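Trukham Bench Set
Two-arm benchtop set for manipulation research

Product code 1293
Supplied by Natum. Last updated 19th July.

The Trukham Bench Set is a matched pair of arms with parallel grippers, a wrist camera and a head camera, sold with the software used in the Nutia tidying study. It suits groups who want to repeat that work or run their own tasks on the same layout.

Each finger has a flat rectangular black pad, bolted on through a mounting block. The wrist camera looks down over the palm, so both pads stay in view when the gripper is open.

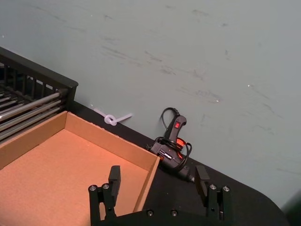 Wrist camera view, gripper open between the cardboard tray and the glue gun.

The method
Kanokwan Rungrueang and her group at the Zapata lab wanted to know how much the wrist view adds when two arms share a crowded table. They trained one policy on the head camera alone and a second on both views, using the same 800 demonstrations. Each was then given 182 trials with household and workshop items on a black surface.

The two-view policy dropped fewer items and needed fewer second attempts. The gain was largest for thin things such as cable ties. For large items it was small, and on placing into a tray the group found no clear difference. Black tools on black cloth remained the hardest case for both policies — the paper gives these separately.
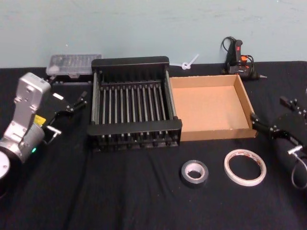 Layouts can be changed between trials without recalibrating, provided the arm bases stay where they are. If a base is moved, run the calibration routine again, which takes up to 11 minutes.

In the box
Two arms with grippers fitted
Wrist camera and head camera with cables
Spare finger pads and bolts
Licence for the Nutia training and replay software

Not included
Table, cloth, computer and task items. The task list from the study comes with the software.

Delivery
Orders placed now ship in March. Replacement pads can be ordered separately — quote the product code above.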